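About Gramance

Gramance is a school of household practice. We teach adults and young people over 16 to lay, clear, wash and store the things of an ordinary table, and we prepare them for work in guest houses, care homes and private households. The school was founded by Magdalini Vlachopoulos, who remains its Principal.

Our teaching rooms
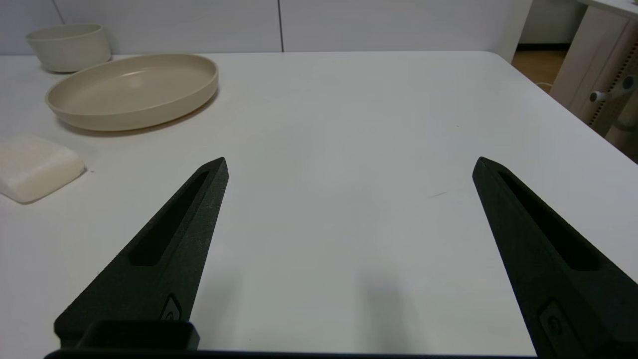
Lessons are given at our Buenaventura building, where each practice table is laid from a short list agreed by the teaching staff. We keep to pale, plain wares in the first term. A large round plate with a raised rim, set down on a white surface with a bowl behind it, gives a new student enough to consider: spacing, reach, and the order in which pieces are taken away. Patterned services are introduced in April.

The foundation course

The foundation course is known as Surkuvia and runs for 19 weeks. Students attend on 2 mornings a week and keep a written record of their practice at home.
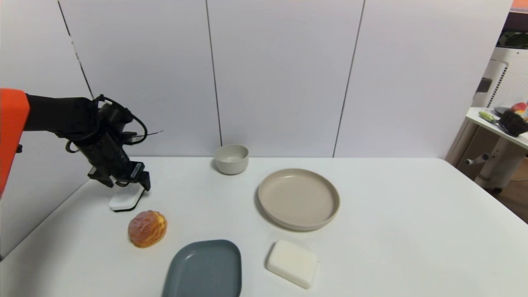 Do students need to bring their own tableware?
All plates, bowls, trays and cleaning materials are provided by the school and remain on the premises.

Assessment is practical. Each student is asked to set a table, clear it and leave it fit for the next person, working without prompting from the tutor.
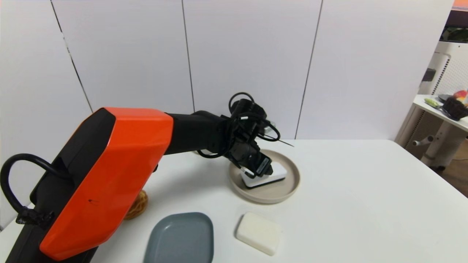 Care of materials forms a large part of the course, and our tutors return to it every week. Students learn which finishes tolerate scouring and which do not, and how soap should be kept between uses. A bar laid directly on the table beside a slate-blue dish, for instance, opens a discussion on where soap ought to rest - a small matter, but one that employers notice. Baskets and other woven pieces are treated in a separate unit.

Students who complete the course may continue to Kevisico, our advanced programme in household management. To date 718 students have completed Surkuvia and 541 have gone on to Kevisico.
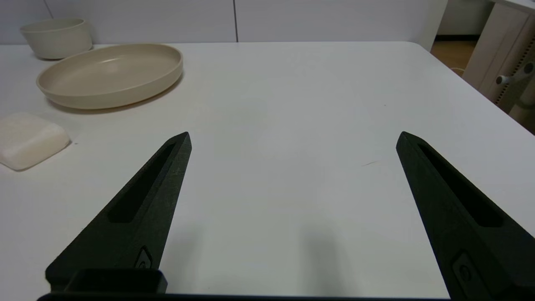

Admissions and visits

Applications are considered throughout the year. Prospective students and their families are welcome to visit the teaching rooms by appointment with the school office.

Page last reviewed: 22/02/2025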